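In Defense of the Ordinary Example

By Akosua Aidoo

Funding bodies in our field have begun to ask a simple question about training data: how much of it is there? It is a fair question, and it is usually the wrong one to ask first. A learning system that is meant to clear a table, open a door or put a bowl away is shaped by what its examples contain. The size of the collection matters a good deal less than many proposals suggest, and the habit of reporting a single total has done real harm to the way such collections are planned.

The argument that follows draws on work carried out under the Pevulis program, in which our group at Evangelista has gathered demonstrations of household tasks in simulation. The first release held 1,253 demonstrations. Reviewers called that number modest. Several recommended that it be multiplied before any further study was attempted. The group declined, and the reasons deserve to be set out at proper length.

A simulated room costs very little to duplicate. Once a table, a door and a window have been modeled, a script can move the objects, change the light and produce another session in moments. The temptation is obvious. A team under pressure to report growth will generate variation of the kind that is easiest to generate, and the resulting examples will differ from one another in ways that hardly bear on the task. A bowl moved a short distance along the same tabletop is a new file. Whether it is a new lesson depends on whether the person or program guiding the arms had to do anything different as a result.
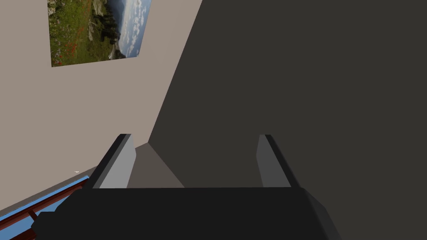

Our own records show how easily this distinction is lost. When Rodel Maglaya audited the first release, he set aside the question of how many demonstrations existed and asked how many different decisions they recorded. He sorted them by the approach taken to the object, the order in which objects were handled, and the point at which the operator paused or turned back. He arrived at 49 groups. Within many of those groups, the demonstrations were close to interchangeable. A system trained on all of them would see the same choice made many times over and would learn to make it with great confidence, including in rooms where it was a poor choice.

The audit also found that the operators had been too tidy. Demonstrators naturally wish to do well. They approach an object by the cleanest path, and when an attempt goes badly they tend to discard it and begin again. Our instructions encouraged this. The written guidance asked for "smooth, complete executions," and the operators supplied them. What the release lacked was any useful record of recovery: the hand that arrives at the wrong angle, backs off and tries from the other side. People who work with machines in kitchens and storerooms know that recovery is most of the job. A collection that omits it is teaching from a book with half the pages removed.

A second fault concerned viewpoint. The early sessions favored a level, central view of the work, chosen largely for the comfort of those reviewing the recordings. Machines in use do not enjoy such a view. Their sensors may be mounted at an awkward angle, and an arm may hide the very object it has been sent to reach. A wrist view may, at times, contain mostly wall. Reviewers dislike this material and tend to mark it for removal. I believe it should be kept in quantity, provided that it is labeled for what it is. A system that has never learned from a poor view cannot be expected to act sensibly when it receives one.

There is a respectable case on the other side. Severino Nieto, who reviewed an early version of this essay, holds that scale forgives a great many sins. In his view, a sufficiently large collection will include recovery, awkward views and unusual arrangements simply by accident, and the labor of planning for them would be better spent on collecting more. He points out, correctly, that planners have blind spots of their own. A team that decides in advance what counts as useful variety will leave out whatever it did not think of, and it may take some pride in the omission.

I take this objection seriously, and part of it should be conceded. Planned variety is limited by the planner. Accidental variety, however, is limited by the process that produces the accidents, and in simulation that process is a script written by the same people. The surprises that turn up freely in a real kitchen – the lid left under a cloth, the chair pushed in too far – do not arrive in a modeled room unless somebody puts them there. Scale can repeat what a generator is able to produce. It has no means of going beyond it.

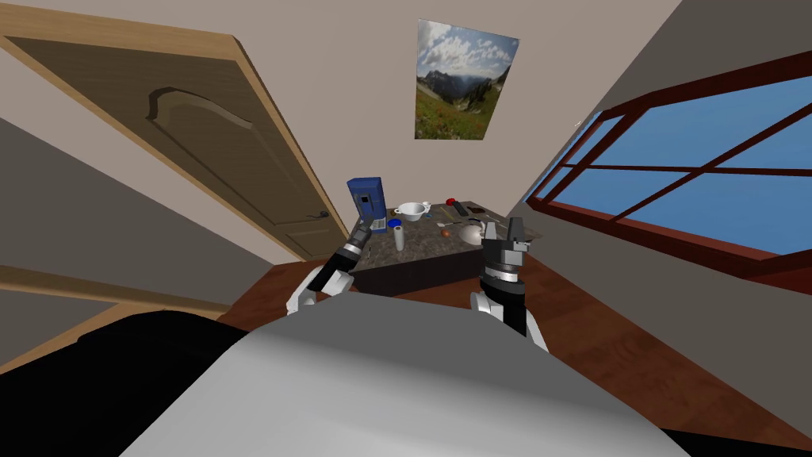 Should groups then give up simulation and collect only in real rooms?

They should keep simulation and be candid about what it is for. It allows a difficult moment to be repeated exactly, it allows a failed attempt to cost nothing, and it allows two operators to face the same starting arrangement. Real rooms are needed to discover which difficulties are worth repeating. The two kinds of work should inform each other on a regular schedule, and the budget should say so.

For the second round of collection, the group changed its methods in ways that other institutions could adopt without great expense. Reece Bellamy rewrote the operator guidance. The phrase about smooth executions was struck out, and operators were told to continue after an error for as long as a reasonable person would. Failed attempts were retained under their own label. Each session began with a short written note stating what the demonstration was expected to add to the collection. If the operator and the session lead could not agree on a sentence, the session was put off to another day.

The notes proved to be more valuable than expected, though they were unpopular. Operators regarded them as paperwork, and in the first weeks many of the entries were empty of content. Over time they became specific. One operator wrote that she would begin with the left arm, although the right was closer, in order to record the crossing motion. Another proposed to handle a small object last, after the larger ones had been moved. These are minor matters. They are also exactly the kind of choice a learning system must eventually make, and they had been almost wholly absent from the first release.

The group also appointed two people to review each demonstration, one of whom had no part in collecting it. Consolacion Ocampo, who designed the procedure, insisted that the second reviewer be permitted to disagree in writing and that the disagreement be stored with the recording. Of the sessions examined in January, 11 carried such a note. Some disagreements concerned whether the task had been completed at all. That should trouble anyone who reports success rates to a decimal place. If two careful people cannot agree that an object has been put where it belongs, a score based on the judgment of one of them says less than it seems to say. 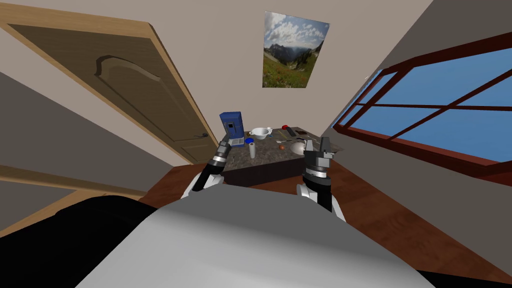
None of this is free. The second round moved more slowly than the first, and it produced fewer demonstrations for each hour of operator time. Our partners at Cliveria, who had planned their own training schedule around the earlier pace, were obliged to revise it. They had grounds for complaint, and they made it courteously. A slower collection places costs on people who had no say in the decision, and a group that chooses this course should give warning early. We gave ours late.

It must also be admitted that the evidence in favor of our approach remains incomplete. The system trained on the second round recovers more readily from a missed grasp, in the judgment of those who have tested it. It has not yet been tried in enough unfamiliar rooms to support a stronger statement, and I do not offer one. A joint trial with the Pilville laboratory is in preparation, using rooms that our own staff will not see beforehand. Should the results go against us, they will be published on the same terms.

What can be asked for now is a change in reporting. A group that releases a collection of demonstrations should state how its examples differ from one another and who decided that the differences mattered. It should state how many failed attempts were kept and how many were thrown away. It should publish the instructions given to operators, word for word, for those instructions shape the data as surely as any piece of equipment. Funding bodies, for their part, should stop treating the total as a measure of progress and should be willing to pay for the hours spent in review.

These requests would add a few pages to a typical release. Our own pages for the first release, written after the fact, were uncomfortable to prepare, and they will accompany the second when it is made public.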